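My notes from a week of teaching a robot by remote control (thread)

For two months I have been working as a teleoperator at Corstead. This means I move the robot with my own hands, from a distance, and the robot keeps a record of how it was done. Several people asked me what the work is like, so I will try to write it down in order.

1/ The task this week is called "Brindov" in our list. I do not know who chooses these names. It is a packing task: cardboard box, plastic crate with compartments, and a lot of clear plastic wrapping. It sounds very simple. My first day with it was not simple at all.

2/ One showing of the task is called an episode. The target for Brindov is 300 good episodes. An episode should not be longer than 60 seconds, or it goes to a separate folder and somebody has to look at it again.

3/ The hardest thing for me is that I have no feeling in the fingers. When I close my hand on a cup at home, I know how hard I press. With the gripper I must learn this only by eyes. I watch the edge of the object and stop when it begins to bend.

4/ Cardboard bends early. The crate is stiff, so it forgives more, but if the two fingers are not at the same height it turns in the grip and I must put it down and start again.

5/ Plastic wrapping is the worst. It shines, it moves when you come near, and it never lies in the same way twice. My colleague told me to take it slowly from the top and not to chase it. This was good advice.

6/ Also please do not correct too much. If I make five small movements before every grip, the robot will learn five small movements. It is better to stop, look, and go once. I had to delete many of my early episodes for this reason.

7/ Some views from the wrist camera, which is what I look at for most of my day: 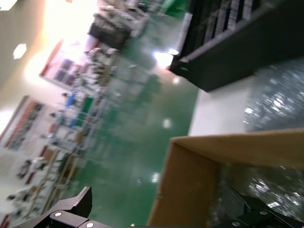
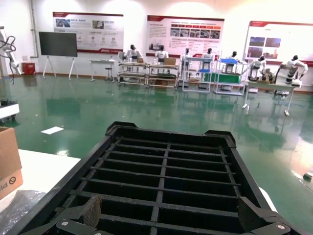
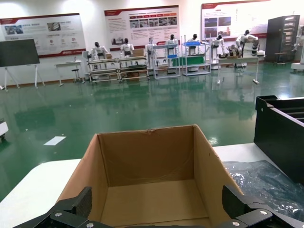

QUESTIONS I GOT

8/ "Do you need to be an engineer?" No. I worked in a bakery before. Patience with the hands is more useful, I think.

9/ "Does your arm hurt?" The shoulder, yes, after lunch. I changed the height of my chair on Tuesday and it is better now.

10/ "How many did you finish?" I am at 203. The next task is Firnine, and I have seen only the name of it. I will write again when I have tried it.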